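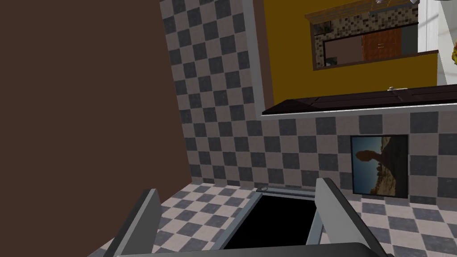 20 December 2021 — Irkeo demo, sim house

Went over to Irkeo with two of the Gilo folks to see their house sim. They put the gripper view up on the big screen and we crowded in. I loved the checkered tile running up the walls (my eyes didn't)! Asked if the black opening in the floor has collision on it — they'll check. They ran 10 resets for us, 200 steps each, and I got to drive 2. Want the same build on the Mathebula machine before we show Grikia anything.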